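The sole survivor

I have walked on bad insoles for most of my adult life. Sixteen years of teaching, then a shop job, and I never once thought about what was under my heel until my friend Divina Cruzado emptied her shoe cupboard on to my kitchen floor last November and started sniffing things. (She's thorough, Divina.)

She'd read that you should swap your insoles when the pattern has rubbed away under the ball of the foot. Mine had no pattern left at all. Some had no middle! So off I went to Pangilinan, the little shoe repairer behind the station, and came home with far too many pairs - plain grey, cork, and a children's rack full of cartoons that I couldn't leave alone.
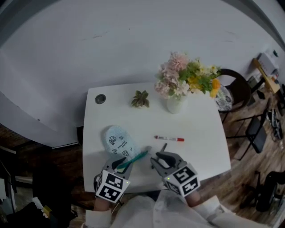
Jerome Enriquez, who has run the counter there for ages, taught me to trim. Take the old insole out, lay it on the new one, line up the heels and draw round the toe. Cut just outside your line and try it in the shoe before you take off any more. I ignored that last bit with my first pair and spent a week with my toes hanging over the front like a diver's.

I'm also a convert to doing this at a proper table. I used to squat in the hall by the shoe rack with the kitchen scissors, swearing, and my lefts never matched my rights. Now I clear a decent space, leave the flowers where they are and put the radio on. It's half an hour, tops, and rather soothing.

Divina still thinks cartoons are silly at our age. She's asked me to get her a pair in a size five, though, and I'm going back for them tomorrow.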